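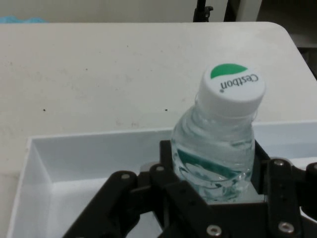
Small bottled water, white screw cap, green label band.

Drinks and Refreshments Assistant (part-time)
Cinbridge Conference Rooms

We are looking for one person to look after drinks for our meeting rooms. The job is mostly bottled water and canned soft drinks: bringing them up from the store room, setting them out on trays before each meeting, and clearing the tables afterward.

The post is for 4 hours a day, mornings only, and starts in May. You would report to Farah Simanjuntak and work alongside Aiman Lau, who handles the afternoon meetings.

What the work involves

Bottles go out upright on a wooden tray, caps on, one for each person expected. Cans stand on the table beside the tray. Tissues go on the same table, within reach of the seats.

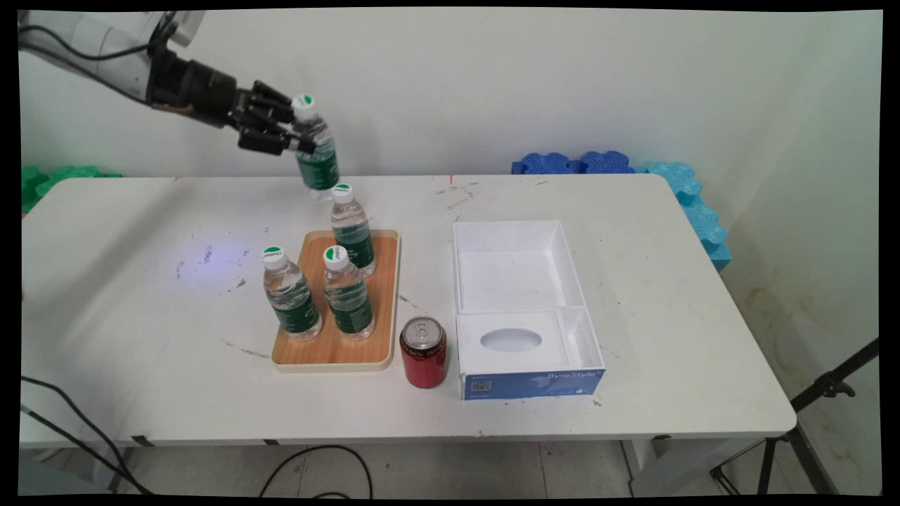

Trays are wiped down between meetings and any unopened bottles go back to the store room. You will also keep the stock sheet up to date — we go through some 900 bottles a month, and the order has to be in three working days before delivery.

What we ask for

You should be comfortable on your feet and able to lift a full case of water. Experience in catering or hotel work is useful but not required. Basic written English is needed for the stock sheet. Training is given during the first week, and it is paid.

How to apply

Send a short letter and the name of one person who can vouch for your work to Li-hua Sin at the Cinbridge front desk, by hand or by mail. Applications close March 7, 2026. Please say in your letter which mornings you can't work — the schedule is made up a month ahead.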